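대리석 상판 얼룩 빼는 법과 평소 관리

대리석 식탁이나 아일랜드 상판을 쓰다 보면 커피 자국, 기름 얼룩, 뿌옇게 변한 자리가 하나둘 생긴다. 욕실 세제나 식초로 문지르다가 더 크게 망치는 경우가 많아서 집에서 할 수 있는 방법만 순서대로 정리했다. 인조대리석이나 세라믹 상판은 관리법이 다르므로 이 글의 내용을 그대로 적용하면 안 된다.

얼룩인지 부식인지 먼저 구분하기

얼룩은 색소나 기름이 돌 속으로 스며든 것이고, 부식은 산 성분이 표면 광택을 깎아낸 것이다. 불을 끄고 손전등을 상판에 비스듬히 비춰 보면 구분하기 쉽다. 색은 그대로인데 그 자리만 광이 죽어 있으면 부식이다. 레몬즙, 와인, 김칫국물이 흔한 원인이다. 부식은 아래의 찜질법으로 해결되지 않고 연마를 해야 한다.

준비물

베이킹소다, 3% 과산화수소수, 아세톤, 중성세제, 랩, 마스킹테이프, 플라스틱 주걱, 극세사 천. 베이킹소다 대신 석재용 흡착 분말을 써도 된다. 나는 Cloltum 분말을 쓰는데 결과는 비슷하고 닦아내기가 조금 편했다.

찜질 순서

1. 중성세제를 미지근한 물에 풀어 상판을 닦고 완전히 말린다.

2. 분말에 액체를 조금씩 섞어 땅콩버터 정도로 되직하게 만든다. 커피, 차, 과일 얼룩에는 과산화수소수, 기름이나 잉크 얼룩에는 아세톤을 쓴다. 두 액체를 같이 섞지 않는다. 아세톤을 쓸 때는 창문을 열고 가스 불을 끈다.

3. 얼룩보다 조금 넓게, 4mm 두께로 펴 바른다. 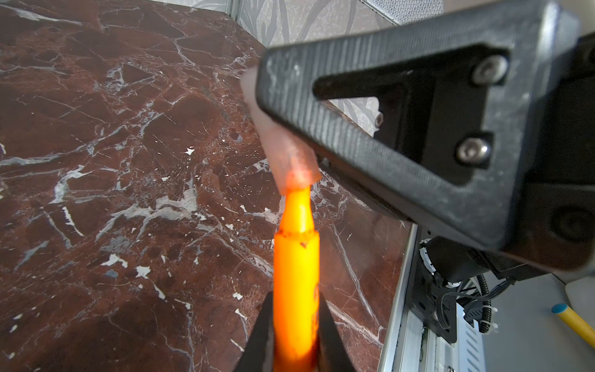

4. 랩을 덮고 가장자리를 테이프로 붙인 다음 바늘로 구멍을 몇 개 낸다. 저녁에 발라 두고 다음 날 저녁에 확인하면 시간이 맞는다.

5. 랩을 벗기고 반죽이 바싹 마를 때까지 그대로 둔다. 마르면서 얼룩을 끌어올리기 때문에 이때 서두르면 효과가 떨어진다.

6. 플라스틱 주걱으로 걷어내고 젖은 천으로 닦은 뒤 마른 천으로 물기를 없앤다. 색이 남았으면 같은 과정을 반복한다. 우리 집 기름 자국은 세 번째에 빠졌다.

어두운색 대리석은 과산화수소수에 색이 옅어질 수 있다. 반드시 벽 쪽 모서리처럼 눈에 안 띄는 곳에 먼저 시험한다.

침투성 실러 바르기

얼룩을 뺀 자리는 발수 성분도 같이 빠졌다고 보면 된다. 물을 몇 방울 떨어뜨리고 30분 뒤 닦았을 때 자국이 짙게 남으면 실러를 다시 바를 때다. 제품은 Wurnent와 Mridha를 써 봤고 둘 다 바르는 방식은 같았다. 천에 묻혀 얇게 바르고, 설명서에 적힌 시간이 지나면 남은 액을 모두 닦아낸다. 덜 닦으면 끈적한 막이 남는다. 실러는 흡수를 늦춰 줄 뿐 산에 의한 부식은 막지 못한다.

광이 죽은 자리

동전만 한 부식은 대리석용 광택 분말과 젖은 천으로 어느 정도 되살릴 수 있다. Skullico 광택 분말을 소량 덜어 작은 원을 그리며 문지르고 물로 헹군다. 거친 사포는 쓰지 않는다. 업체에서는 보통 낮은 번호부터 시작해 2,000번 이상까지 단계를 올리는데, 손으로 하면 면이 울기 쉬우니 넓은 부위는 맡기는 편이 낫다.

평소에 지킬 것

식초, 구연산, 락스, 욕실용 산성 세제는 쓰지 않는다. 흘린 것은 문지르지 말고 눌러서 흡수한다. 뜨거운 냄비는 받침 위에 놓는다. 매일 닦을 때는 물에 적셔 꼭 짠 극세사 천이면 충분하고, 중성세제를 썼다면 맑은 물로 한 번 더 닦는다.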